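Teaching by Showing: handout for week 3

Sep 9, 2018

Hello again, everyone. Last time we drove the Vostov arm about with a joystick and I think we all agreed it was a bit like doing up your buttons in oven gloves. This week we put the joystick down and do the job ourselves, with a gripper held in the hand. You move it, you open and close it, and the little camera on it keeps a record of the lot. The arm gets to learn from that later on.

My first piece of advice is to go and practise in a proper room. The bench in the lab is lovely and tidy and you'll learn very little from it! A lived-in front room gives you sunshine on the table, cushions, toys, stools, all the stuff a robot will have to cope with one day.

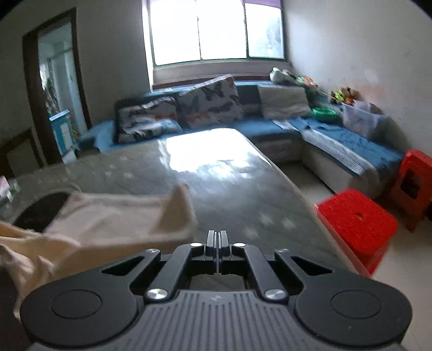

Fig. 1. Hand-held gripper over a glass coffee table, with a cloth to the left.

Cloth is a pig, by the way. It folds differently every time you touch it, so I'd leave it for your second go. Look at the glare on the glass as well. Your eyes hardly notice it (mine don't, anyway) but in a recording it's a big white patch, and if the thing you want is sitting in the middle of it you'll have trouble later. Try a few spots on the table before you settle on one.

Start with a small paper cup. Come in slowly, get one finger either side, stop for a moment, then close. That little stop is the bit everyone skips. I skipped it for the whole of March and ended up with a pile of recordings where you couldn't tell when I'd decided to grab anything.

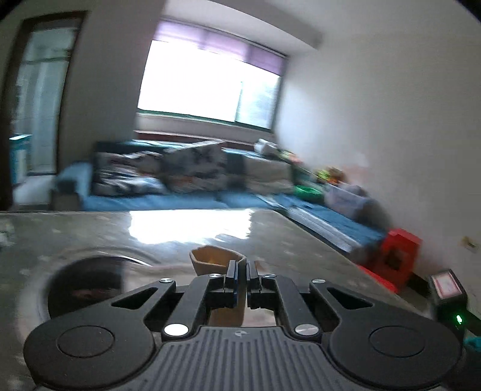 The other thing I go on and on about is squeezing. Paper gives way very easily and you can't feel it through the handle the way you would with your fingertips, so close a bit less than you want to. If you crush one, keep the recording, mark it as a miss and get a fresh cup.

For next week I'd like 20 good goes from each pair, plus however many bad ones you collect on the way. Move the cup between goes, and please swap over halfway, as two people never reach for a thing in quite the same way. Save them in the Jirkasine folder under your pair's name.

Reading: the Plarnholm notes, section 3, and the Afolabi chapter if you've got the time. It's long, but the part on shaky hands is great fun.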